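Houda Belhaj has been fitting out guest rooms for 10 years, and she still gets worked up about bedside tables. I caught up with her in June 2025 at Grorndale, and we barely made it past the first room!

"Everybody wants to talk about the bed," she told me. "I want to talk about the thing you put your glasses on." 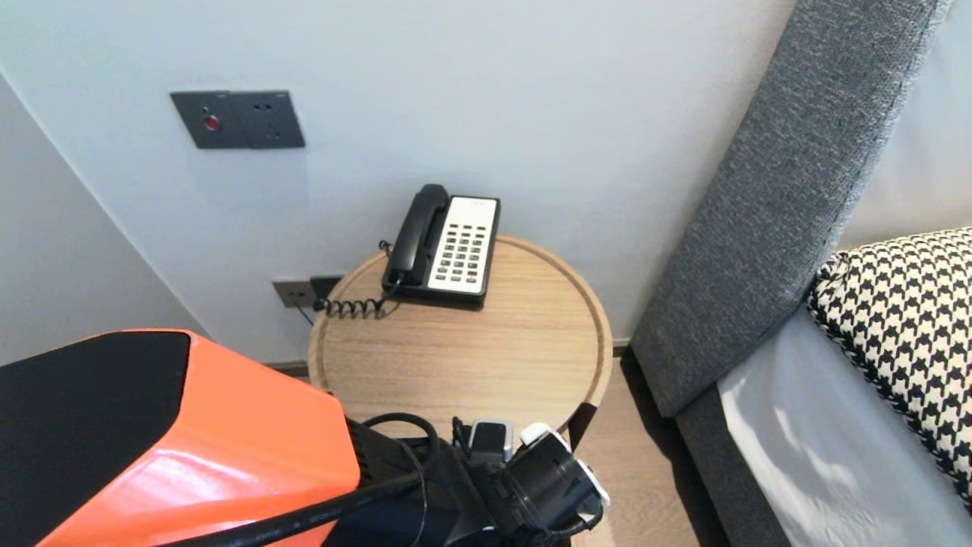
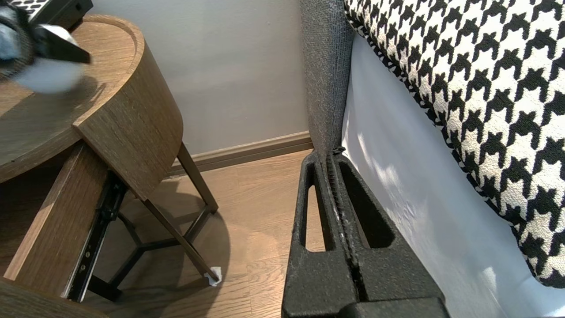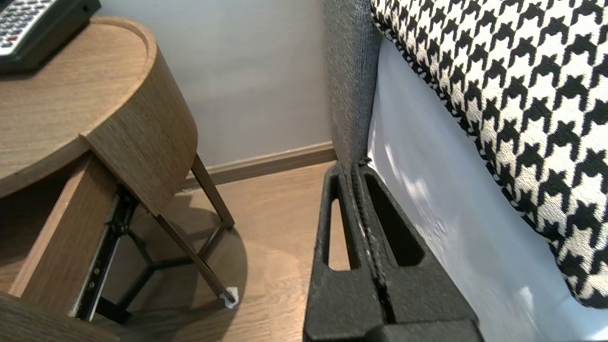 *The round tables at Grorndale. The last photo has the drawer pulled partly open.*

She's mad about the raised rim (she ran her thumb along it the whole time we chatted). "Things roll. Lip balm rolls, pens roll. Give me an edge and I'm happy."

I asked about the desk phone, which I'll admit I found a bit old-fashioned. "Guests ring down for towels, love. They ring down for everything. Rogério wanted them gone in February and I said no way."

That's Rogério Furtado, who looks after the budget and once sent her a 28-page reply about drawer slides. She laughed telling me that one. "He was right about the slides, though. Don't tell him."

And the big houndstooth cushion on the grey sofa? Her favourite colour scheme is grey on grey, she says, but even she needs something loud to lean on. "I had a plain one picked out. I took it home instead, and the dog's got it now."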